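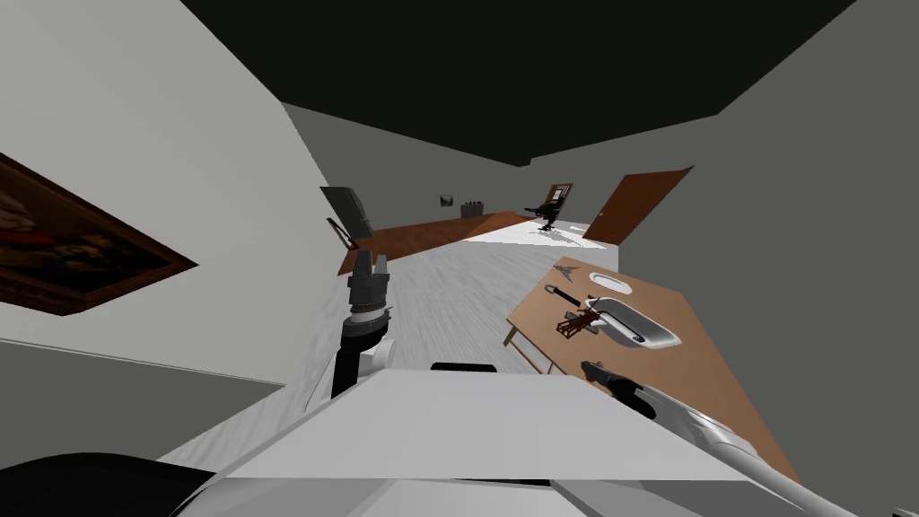

Rules first, robots second: a safety lead on two years of saying no

Filed from the Tratham site, November

The meeting room is double booked so we talk in the corridor outside the simulation lab, on two stools, with the door propped open. The safety lead at Vollness has asked not to be named. "Put the job title. The rules are the point, I'm just the one who gets moaned at."

Vollness makes the control software for two-armed mobile robots meant for homes and small offices. Tarar is the name of the current release. The house rules that go with it run to 37 pages, down from 50 last spring, and every new starter has to read the lot before they get a login.

Why cut it down?

"People weren't reading it. We tested that. Buried a line on page 41 asking them to email me the word turnip. Got two turnips." A shrug. "So out went the padding. If a rule doesn't change what you do at the desk, it's a wish, take it out."

What's left is blunt. Everything is tried in simulation before it goes near a real arm. No exceptions for small changes. No exceptions for the boss either, apparently, and that has been tested too.

"Small changes are the ones that bite. Somebody alters one number in the wrist, it's four in the afternoon, they want to see it move. Fine. See it move in the sim. Takes ten minutes."

The simulated rooms are kept a bit awkward on purpose. A sink set into a wooden table, a door standing open, a change of floor on the way to the far room, an office chair parked near the doorway. Small stuff on the table with thin legs. I ask whether that last sort of thing is there to annoy people.

"Yes. Next question. No – all right, thin things are hard. A box is easy, a box is a box. Anything with legs or struts, the planner wants to treat it as a solid lump or it wants to go straight through the gap. We want to know which before there's a real one on a real table."

There is a rule on this, section four. A room doesn't count as a test room unless it has at least one thin object, one door and one thing the robot hasn't met before. An early version had "a realistic amount of clutter" and it caused arguments for weeks, so now it's a list.

Then the resting arm rule, the one I'd been told to ask about. When only one arm is working, the other has to be held somewhere known. Not dangling, not wherever it got left.

"Everybody watches the busy hand. You do, I do, it's human. So the other one is where you get your surprises. Rule says you declare it. Left arm parked, gripper open or shut, write down which. If you can't say where it is without looking you're not ready to press go."

Does open or shut matter that much? Evidently it does. An open gripper is wider, so the clearance is worked out with the fingers open every time, even when the job is done with them closed. It costs a few routes that would have been fine. The safety lead is happy to lose them.

Table edges get a page and a half. Approach from above the surface or from clear space, slow down before crossing the edge, never sweep sideways along it. "Edges are where people put there hands. Lean on a table, where do your fingers go? There you are."

I say that a simulated table has nobody leaning on it. Long pause.

"No, and that's the weakest bit of all this. I'll say so. The sim tells you about the robot. Tells you very little about a tired person with a mug. So passing in the sim gets you a slot on the real rig, that's all it gets you. It does not get you a safe robot. We had that on the wall for a while, somebody painted over it."

The numbers, quickly, as they were read to me off a phone. 2,394 simulated runs logged against Tarar so far. Of those 211 were stopped by a person and not by the software. I assumed that was bad.

"That's my favourite number. I want it higher. A person saw something they didn't like and hit stop, and nobody asked them to justify it. Rule nine. You never have to explain a stop on the day. Write it up next morning if you like, one line, 'looked wrong' will do."

Looked wrong is in the log a lot. I was shown a page of it. Also "arm too keen", "didn't like that" and one that just says "eek".

Not all of it has gone well. The Wusness office, which does the gripper work, ran its own version of the rules for months and the two drifted. One counted a near miss from the fingertips, the other from the wrist. Same event, logged at one site and not the other. It was found when somebody tried to put both logs on one graph.

"Embarassing. Nothing got hurt, nothing got broken, but we'd been telling customers we had a standard and we had two. Now there's a single copy. You want it changed, you change it for everyone and you put up with the emails."

Changes take a week minimum. Anyone can propose one. The person who proposes it has to run it through three test rooms first, including one they didn't build, and attach the failures. A proposal with no failures attached goes back. I ask if that's fair on somebody whose idea simply works. "Then they can go and look harder."

What about published standards, the proper ones? They are followed, the safety lead says, and the house rules sit underneath. "They're written for a lot of people. Mine are written for whoever's on that chair at half five wanting to go home."

Advice for a smaller outfit, one robot and no safety person? Quick answer, already standing up, somebody wants the stools back.

"Write down your stops. Start today, paper's fine. Agree who can press the button, and make it everybody. Then do the boring arm before you do the clever one."

The full house rules aren't public. A short version is promised for the new year, with section four and rule nine in it, and the turnip taken out.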